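Notes for the wood table page, December batch. Adding as I go, sorry for the mess.

## Everyday wiping

- Damp cloth, wrung out hard. Then a dry one straight after.
- With the grain. Always.
- Dish soap is fine, two drops in a bowl of warm water. Not straight on the wood.
- No vinegar on wax finishes. Dulls it. Took me a whole winter to figure out why mine looked tired.
- Crumbs in the seams: old toothbrush, dry. Or a wooden skewer.

## White rings

Milky ring from a mug = moisture in the finish, usually not the wood. Good news.

1. Leave it overnight. Some go on their own.
2. Still there? Cotton cloth over it, iron on low, no steam. Few seconds, lift, look. Repeat.
3. Still there? Dab of plain mayo or petroleum jelly, leave a couple hours, wipe off.
4. Buff.

Dark rings are another story. Water got through. You'll be sanding, see further down.

Cinzia De Luca wrote in to say she uses a hair dryer instead of the iron. Tried it, slower but less scary. Keep it moving.

## Grease spots

Cornstarch. Pile it on, leave it overnight, brush off in the morning. Old grease might need a second go. If the table is oiled and not varnished the spot may never go completley, so oil the whole top afterwards and it blends in better.

## Candle wax

Ice cube in a bag till it's brittle, then an old plastic card held almost flat. Never a knife!! I have the scratch to prove it.
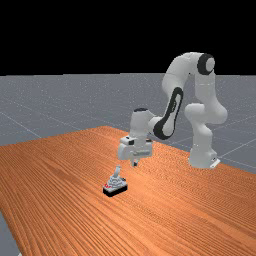
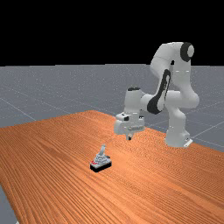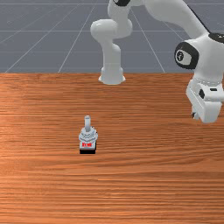

*Wood tabletops, three views.*

## Sanding out a dark ring

Solid wood only. Veneer is thinner than you think, and Gerardo Caputo went clean through his in under a minute.

- Clear the whole top. Not just half of it.
- Strip the finish off the full board, or the patch will show forever.
- Start at 120, then 180, finish at 240. Skipping a grit shows up once the oil goes on. People say go to 400. On a kitchen table I don't bother, oil doesn't soak in so well.
- Block, not fingers. Fingers dig a dip.
- Vacuum, then a barely damp cloth, let it dry, one last light pass.

Ring still dark? Oxalic acid wood bleach, follow the packet, gloves and goggles, window open. Rinse it like the packet says and give it a full day before any finish.

## Oiling

Thin coats. Thinner than that.

- Pour a puddle the size of a coin, spread it with a lint-free rag.
- Wait 15 minutes or whatever the can says, then wipe off everything that's still sitting on top. Sticky table = you left too much on.
- 2 coats for a table in use, an extra one on the ends where the grain is open.
- Do the underside too, at least once. Helps keep the top from cupping.

**Oily rags:** lay them flat outside to dry, or in a metal can of water with the lid on. Do not ball them up in the trash. They can catch fire by themselves. Really.

## Wobbles

Check the floor first. Turn the table a quarter turn, see if the wobble moves. If it stays with the same leg it's the table.

- Loose bolt under the corner: snug it, don't crank it.
- Short leg: felt pad, or two stacked. Cork works as well.
- Loose joint: scrape out the old glue first, new glue won't stick to it. Clamp overnight.

## Odds and ends

- Coasters with cork on the bottom, not bare ceramic. Bare ceramic scratches.
- Move the fruit bowl now and then. Sun fades wood unevenly and you get a ghost circle.
- Small dents (bare wood): wet cloth, warm iron, the fibers swell back up. Mostly.
- Walnut rubbed on a light scratch does hide it a bit. Skip if anybody in the house has a nut alergy.
- Felt pads fall off chairs every few months. Buy the nail-in kind.

Still to add: crayon, and the heat mark question from Moushumi Selvanayagam. Need to test that one on a scrap board first.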